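Forum > Storage and Sorting > Play food and small props

Thread: Clear bins or tinted bins for artificial produce?

gasketline
Posted March 7, 2019
I look after the play food for a preschool supply library. The stock is 115 pieces of artificial fruit and vegetables, all close to life size. They are currently in lidded cardboard boxes, and the boxes are failing at the corners. I intend to replace them with open plastic bins and have two candidates. The Cloten is clear with molded handles. The Zerine is a frosted tint, slightly deeper, same footprint. Price is not a factor. What matters is whether a person can check the contents without lifting a bin off the shelf.

tallowmere
Clear. Tinted plastic hides shape as well as color. I ran frosted bins for a year and put a label on every one of them, at which point the color of the wall was irrelevant.

fourthshelf
Disagree with tallowmere. Clear walls pick up reflections from overhead lights, and a curved corner distorts whatever is behind it. Scratches also show much sooner. I use tinted bins for bulk and one clear bin as a sorting tray. Label the short end.

gasketline
Adding pictures of produce laid out on a green surface, with bins in the first and a cutting board in the second.
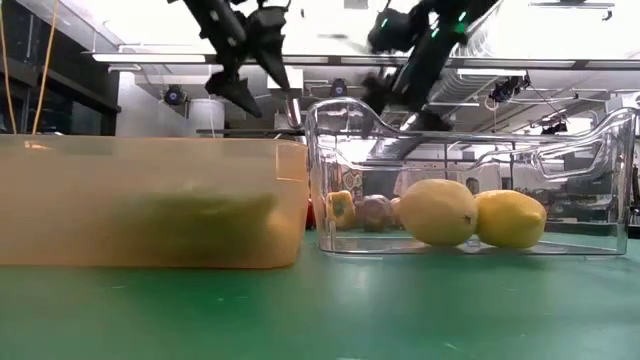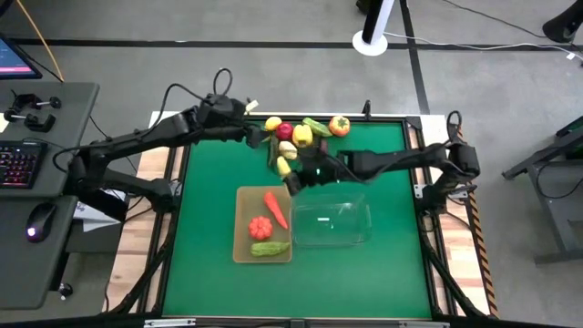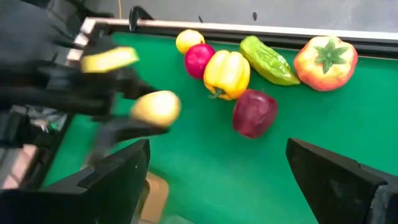 First picture: orange bin at left, clear bin at right, two yellow fruits in the clear one.

tallowmere
The first one supports my point. Through the orange wall I get a long green thing and a yellow-orange blur. I could not tell you what either is. The two in the clear bin I can at least call fruit, although I would not swear to the one on the left. Mango or lemon?

gasketline
I would file it under yellow and move on. That is the other question I have. Do people sort by color, by type or by size?

ekanayake_bins
By type, if children are going to ask for things by name. By color if the set is used for sorting exercises. Do not mix the two systems. We bought the Ekanayake dividers and tried to do both, and the pieces were back in one heap by the end of February.

fourthshelf
Size. The limiting dimension is the longest piece. In the second picture the bitter gourd lies along the lower edge of the board and the carrot is at an angle. Long pieces like those determine the bin. Apples and tomatoes fill whatever space is left.

parsnip_ledger
Size sorting fails as soon as someone other than you puts things away. Type is the only category everyone agrees on.

fourthshelf
They do not agree on type either. See the mango above.

tallowmere
Separate matter: check the calyx on the tomatoes. The one at the far right of the group in the third picture has pointed leaves spread over the top. On our set those are a separate piece, glued on, and they catch on everything in a deep bin. I keep tomatoes in a single layer.

gasketline
Noted. Ours are glued as well. I have re-attached 2 this year.

parsnip_ledger
Which adhesive? We tried Driltovance gel and it left a white bloom on the green.

gasketline
Ordinary contact adhesive, thin coat, both faces, left until tacky. No bloom so far.

ekanayake_bins
On the original question, consider what the bin sits on. A green surface works well under yellow and red pieces and poorly under cucumbers and gourds. If you sort on a table before shelving, a plain gray mat is easier on the eye.

fourthshelf
I have no trouble finding the cucumber in the second picture.

ekanayake_bins
You have no trouble with one. Try it with a full set.

gasketline
Decision for now: clear bins for the small round items, tinted for the long ones, sorted by type, labels on the short end. I will order one of each and load them before committing to the rest.

tallowmere
You will end up buying all clear.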